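Oct 19, 2019

# Clothing and Warmth, handout 5: what a warmth claim is worth

Bring this one back in January, when we look at rainwear. You should have read the chapter on heat loss already. If you haven't, the short version is that clothes don't make heat. You make heat and the clothes slow down its escape. Keep that in mind whenever a swing ticket says "warming".

## Where the insulation is

Most of the insulation in a jumper or a blanket is air. The fibre is there to hold the air still. Still air is a poor conductor, and most of what we call a warm fabric is a decent cage for it. People find this disappointing and go back to arguing about wool against acrylic.

The argument isn't empty. Wool takes up a fair amount of water vapour before it feels damp, and it springs back after being squashed better than many cheap synthetics do. But if you compare a thick acrylic knit with a thin wool one, thickness will very likely win in a dry, windless room. Shops seldom compare like with like. Before you accept "warmer than", ask what was thicker, what was heavier and what the wind was doing.

## The trouble with touch

Put your hand on a metal bench and then on the wooden one next to it, both left out all night. The metal feels colder. They are at much the same temperature, and the metal is simply taking heat from your skin faster. Fabric does the same thing on a smaller scale. A smooth, flat cloth touches you over a large area and feels cool at first. A fuzzy cloth touches you only at the fibre ends and feels warm at once.

So "it feels warm in the shop" tells you about the first moments of contact. It says very little about an hour at a bus stop. I would go further and say the hand is one of the worst instruments we have for this, though plenty of buyers swear by theirs.

## A bad test, in some detail

The Dodix leaflet (passed round in class, please return it) says its lined mitten is "up to 2 times warmer". Look at what they did:

- a cup of hot water was put inside the mitten, and another cup was left bare
- both stood indoors, no wind
- the drop was read after 11 minutes
- there were no repeats that we are told about

Compared with a bare cup, nearly anything is warmer. A folded newspaper would do well. "Up to" means the best reading they got, and we can't know how far the others fell short. There is also no hand in the mitten, so no sweat and no movement. Fingers that bend pump air out at the wrist, and a cup doesn't have fingers.

Florencio Quintana asked last week whether a bad test is better than none. I don't think so. With no test you know that you're guessing.

## Thermal manikins and their limits

Heated dummies are the serious answer. You set the skin to a fixed temperature and measure the power needed to keep it there. Such results are repeatable, and I trust them more than anything printed on a leaflet. They still stand in a chamber in a steady state - and people don't. We stop, start, lean on things, put our hands in our pockets. Treat the figure as a way of ranking garments in that chamber.

## Pile and fur-like surfaces

Long pile is where the sales talk is thickest. The claim is that standing fibres trap a deep layer of air, and on a calm day they do. Two things spoil it. Wind gets in between the fibres and stirs the air they were meant to hold still. Pressure flattens them, and the depth you paid for is gone wherever you grip something.

Which side the pile is on matters too. Turned inwards, behind a close outer layer, it is sheltered. Turned outwards it does less for you in wind, whatever it does for the look of the thing. Fake fur on the outside of a winter garment deserves the same questions as any other claim, and "fluffy" isn't a measurement.
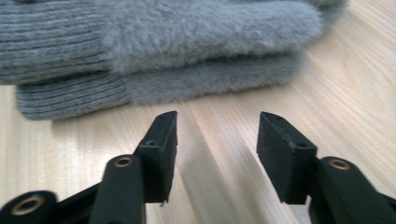
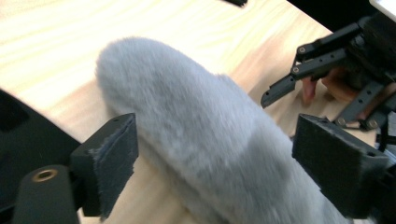 Remedios Salcedo wrote on her copy of the draft that I'm too hard on outward-facing pile. Her point is that snow and drizzle can sit on the tips for a while before reaching the base cloth, so a furry outside may keep the layer beneath drier, and a test that measures only heat in dry air would miss this completely. She also thinks wind damage to the trapped air depends a great deal on how dense the pile is, and that I've lumped thin and thick pile together. I accept the second complaint. On the first I'd like to see figures, and so, she says, would she.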